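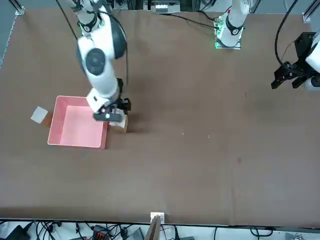
Sorting bin

A sorting bin is an open container you put things into so they stop being all over the table. I've been writing up household storage for this little encyclopedia for a while now, and I think this might be the entry I've looked forward to most (I own a lot of them!).

The kind I mean is shallow, usually rectangular, with no lid. A storage tote is deeper and meant for the closet, and a tray has hardly any wall at all, so the bin sits somewhere in the middle. Plastic is the usual stuff these days. You'll also find tin, wicker and pressed cardboard, and my grandmother used the bottom half of a shirt box until it fell apart.

Use

People mostly use them for small loose goods: little cartons, blocks, craft parts, screws, mail. You set the bin on a big clear tabletop, put the unsorted things beside it, and move them in one at a time. Some folks like one bin per category. I do it with a single bin and let whatever stays on the table be the second category, which Kausar Qureshi, who edits these pages with me, thinks is cheating.

Small cardboard boxes are the classic thing to sort, and they're a bit of a pain. They tip if you drop them in on a corner, and the flattened scraps slide under everything else. I put the boxes in first, flat side down, and leave the scraps for the end.

Color

Color is handy here. A pink or yellow bin shows up nicely against a brown table, and brown cardboard shows up nicely inside the bin. A brown bin on a brown table is just asking to be knocked with your elbow, and yes, I've done it.

Makers

Droso sells a shallow one in 6 colors, and Mengal makes a heavier version that stacks. The Brendlow catalog lists 2,963 storage items, and I did go looking through the bins section one evening in July. It took a lot longer than I'd planned and I came away with two more bins.

See also: Carton; Drawer divider; Tabletop; Tote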